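Wer schreibt eigentlich auf, wie man es richtig macht?

Letzten Dezember habe ich mich mit Gladys Arango über eine Kabelschlaufe gestritten. Fast eine Stunde lang! Sie fand, die Schlaufe müsse kürzer, ich fand, sie müsse länger, und am Ende haben wir beide im Hausleitfaden nachgeschlagen und festgestellt, dass dazu kein einziges Wort drinsteht. Zwölf Seiten hat das Ding, davon vier über Zuständigkeiten. Über Kabel: nichts.

Seitdem lässt mich das Thema nicht mehr los. Ich arbeite seit Jahren mit zweiarmigen Aufbauten, erst bei Pandico, inzwischen bei Bashir, und überall ist es dasselbe. Für die großen Gefahren gibt es Normen, und die sind auch gut so, da will ich gar nicht meckern. Aber für den Alltag am Tisch, für das, was man morgens um halb neun macht, wenn man den Kaffee abstellt und die Arme hochfährt, gibt es meistens bloß Gewohnheit. Und Gewohnheit heißt bei uns: so, wie es der macht, der am längsten da ist.

Nehmen wir Rohre. Jeder unterschätzt Rohre. Ein weißes PVC-Rohr sieht aus wie das harmloseste Werkstück der Welt, leicht, glatt, kostet fast nichts. Sobald man es aber senkrecht stellt und mit zwei Armen von links und rechts herangeht, hat man einen langen Hebel mitten im gemeinsamen Arbeitsraum, und beide Greifer wollen an dieselbe Stelle.

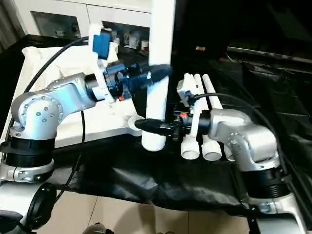

Zwei Arme, ein Rohr: Die Greifer treffen sich fast in der Mitte, rechts dahinter drei weitere Rohre mit Muffen.

Welche Regel gilt in so einer Lage? Darf der rechte Arm unten ansetzen, während der linke weiter oben zugange ist? Wer weicht zuerst aus, wenn beide zurückmüssen? Ich habe das einmal in einer Runde von Kollegen gefragt und sehr viele, sehr überzeugte Antworten bekommen, die leider nicht zueinander passten. Meine eigene Meinung dazu: Ein Arm führt, der andere folgt, und das wird vor der Aufgabe festgelegt und hingeschrieben. Auf Papier, von mir aus mit Bleistift. Wer mittendrin die Rollen tauschen will, hält an und schreibt es um. Klingt spießig, ich weiß, aber ich stehe dazu.

Dann die Kabel (ja, schon wieder). Eine Schlaufe, die in der Grundstellung schön locker hängt, kann bei gestrecktem Arm stramm sein, und eine, die beim Strecken passt, hängt sonst womöglich da, wo der Nachbararm hinwill. Gladys und ich hatten also beide ein bisschen recht, was uns beide geärgert hat. In einen vernünftigen Leitfaden gehört für mich der Satz: Vor jeder neuen Aufgabe beide Arme einmal langsam in die äußersten Stellungen fahren und dabei nur auf die Leitungen schauen. Das dauert ein paar Minuten. Ich kenne Leute, die dafür nie Zeit haben, aber immer Zeit finden, einen Stecker zu tauschen.

Und der Tisch! Beim Thema Unterlage werde ich zum Prediger. Stoff ist praktisch, Stoff schluckt Reflexe, ich benutze ihn selbst gern. Er wirft aber auch Falten, und ein Rohr, dessen unteres Ende auf einer Falte steht, steht eben anders als eines auf glattem Grund. Hortensia Escobar von Ukex hält dagegen, ein Roboter müsse mit Falten zurechtkommen, sonst tauge er draußen nichts. Ein gutes Argument, ich nehme es ernst. Nur möchte ich dann bitte wissen, ob die Falte Absicht war. Wenn ich hinterher 100 Durchläufe vergleiche und in keinem Protokoll ein Wort zur Unterlage finde, vergleiche ich Kraut und Rüben.

Bei Pestus haben sie es vor einer Weile übrigens mit der ganz großen Lösung versucht: eine Regelsammlung mit 4000 Einträgen, durchsuchbar, mit Schlagwörtern. Ich habe sie mir zeigen lassen und war beeindruckt, und dann habe ich gefragt, wer sie benutzt. Es wurde etwas still. So viel kann sich eben kein Mensch merken, der gerade eine Muffe in der Hand hat.

Mir wäre eine einzige Seite am liebsten, gut lesbar, direkt am Arbeitsplatz. Wer führt, wo die Kabel laufen, was auf dem Tisch liegen darf, wer anhalten darf (alle!). Unten ein Feld für Änderungen mit Kürzel. Gladys will noch eine Zeile für die Ersatzteile, und über die Schriftgröße reden wir auch noch. Den Entwurf habe ich ihr gestern hingelegt, die Kabelschlaufe steht ganz oben.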